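4. Constituer un lot de lecture

Le présent chapitre s'adresse aux enseignants et bibliothécaires qui gèrent le fonds jeunesse avec le logiciel Prillus. Un lot réunit des romans de même niveau, destinés à une classe.

1. Ouvrir le menu Catalogue, puis sélectionner Romans premiers lecteurs.
2. Saisir le titre ou le nom de l'auteur. Le fonds de Birstead comporte 1 516 notices.
3. Vérifier l'indice de lisibilité et le nombre de pages — 122 au maximum pour le cycle 2.
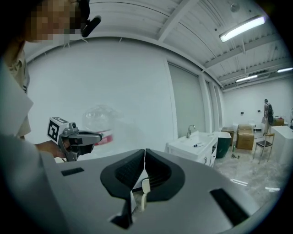
4. Cocher les exemplaires disponibles et valider. Le lot reçoit un numéro provisoire.

Note : les recueils et les albums sans texte ne portent pas d'indice. Ils s'ajoutent au lot par la commande Hors niveau.

Attention : la suppression d'un lot efface également les avis de lecture rédigés par les élèves.
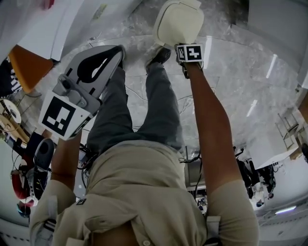
Fig. 4-2. Chemise beige à manches courtes et pantalon gris, vus de dessus.

5. Renseigner la durée du prêt. La valeur par défaut est de 31 jours.
6. Imprimer le bordereau et le joindre aux ouvrages.

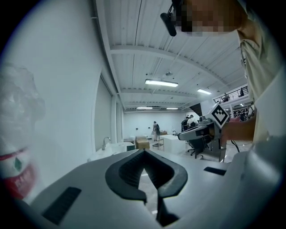
Guide Prillus — page 31

Les séries font l'objet d'une saisie distincte. Chaque tome conserve sa notice et son rang dans la série ; le résumé est limité à quatre lignes. Toute demande de correction d'une notice est adressée à Ketsara Thaweesak, service du catalogue, Éditions Bastos.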